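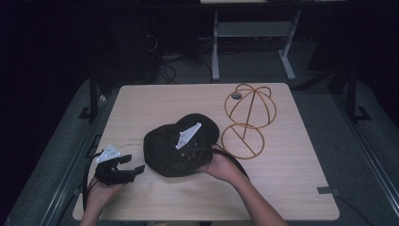 4.2 Setting and study sites

Small restaurants that sell slow-cooked meat by the pound tend to rely on word of mouth, and written reviews capture only part of their trade. The study therefore compared customer accounts gathered in person with whatever had been posted online for the same kitchens. Five kitchens took part, all within a day's drive of Nimbridge, and each had been open under the same ownership for at least 5 years. Staff clothing was recorded along with menu, price and seating, as customers often mentioned it when asked how they judged a place to be clean. The dark baseball cap in Figure 3, shown turned over on a light wooden tabletop beside a tan-orange wire hat stand, belongs to the type coded as "cap with brim"; hairnets, paper hats and bare heads were coded separately. Cap type had no clear link to the ratings given for the meat itself.

Figure 3. Cap with brim, as coded under staff clothing.

Interviews were held at the counter or in the parking lot, according to the wishes of the owner. A total of 450 customers agreed to answer the short form, and 100 of these also completed the long form, which asked how they had first heard of the kitchen, how far they had traveled, and what they had ordered. Most long-form customers had first come with a relative or coworker. Few had looked at a review before their first visit, and fewer still had written one afterward.

The Dremthorpe kitchens differed from the others in one respect. They cooked on weekends only and closed when the meat was gone - in some weeks before ten in the morning. Customers there described the early closing as a sign of quality, while online comments treated the same fact as poor service. The gap between the two sources was widest at Badadero, where regular customers praised the beef cheek and the handmade tortillas at length, and the only posted comments concerned parking.

Prices were noted from the board on each visit. Where a kitchen sold by the plate as well as by weight, only the price by weight was used in the comparison. Parsa raised its prices in December, between the two rounds of interviews, and its results are reported separately for each round in Section 5. No other kitchen changed its prices during the period of study.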